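Fruit platter for a long table: stacking order?

Ullorwood Kitchen Board > Table and Serving

rizzi_fan1701
Need a fruit platter that holds its shape through a two-hour lunch. Oval white plate, raised rim, blue cloth. Mixed round fruit: oranges, plums, some pale yellow ones. I put everything on the cloth in front of the plate before building. 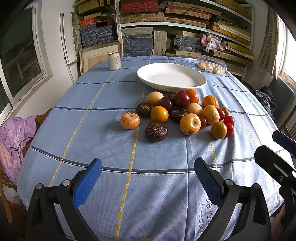

My plan is large fruit on the outside, small in the center. Last April the plums rolled off twice.

Donnie Skinner
Reverse it. Large fruit in the center gives the small ones something to lean on. The rim only has to stop the outer row.

nadance6
Disagree. Small fruit at the rim goes over the rim. Heavy pieces belong there, stem end down.

rizzi_fan1701
Tried it with mixed sizes at the edge and a few small red ones further in.

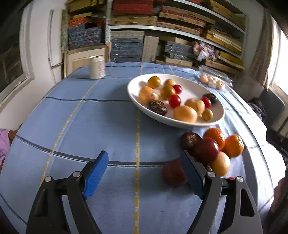 Stable when I turn the plate. Not tested with people reaching into it. The cloth also creeps on this table, so I may clip it.

Donnie Skinner
Turning proves little. Take one out of the bottom row and see what follows. And keep citrus for last, the peel grips better than plum skin.

arkau_200
A wide shallow bowl solves all of this. I stopped using flat plates for round fruit. 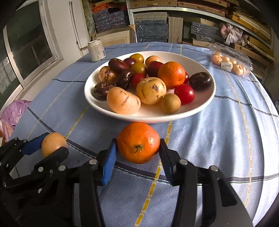 White bowl, filled, with a tangerine in front.

nadance6
A bowl hides the bottom layer and bruises it. For two hours, fine. Overnight, no.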